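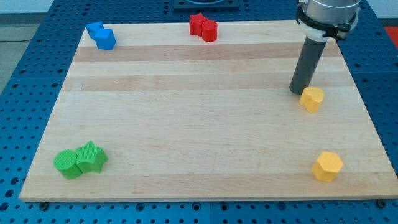 I've had the Wireck clamp collar kit on our tabletop arm for 13 weeks now, so I guess it's time for a proper write-up!

Quick background: our cell is small. One arm, one perforated blue table, and a maple board that we set pieces on (foam blocks, mostly, because they forgive everything). The collar's only job is to hold a plain tube tool on the end of the arm, straight and at the same height every time. Sounds easy. Our old bracket slipped so often that I was redoing the tool height before lunch and again after.

Setup took me 46 minutes, and a good chunk of that was reading the booklet, which is tiny and folds like a road map. You slide the collar on, snug both sides a little at a time, then bring the tip down over bare wood and check the gap. I use a strip of card for that. Go slow here! I cranked one side first and the tube ended up leaning enough to bug me, so I loosened everything and started over.

Since then I've checked the height after every 127 cycles and had to fix it twice. Both times it was after I'd taken the collar off for cleaning, so I'm blaming myself.

Stuff I don't love: the screws are an odd size, the one wrench in the box is soft (mine rounded off in July), and a spare costs six bucks plus shipping. I bought a Lolto wrench set instead and keep it next to the table. Also, wipe the inside of the collar before you put it back on. Dust gets in there and you'll feel it grind.

One tip that's got nothing to do with Wireck: check your table bolts while you're at it. I chased a "drifting" tool for a whole afternoon and it was a loose panel.

Four stars from me. I'd buy it again, and I've already got a second one in the cart for the arm in the back room. If they ever put a decent wrench in the box, I'll come back and make it five.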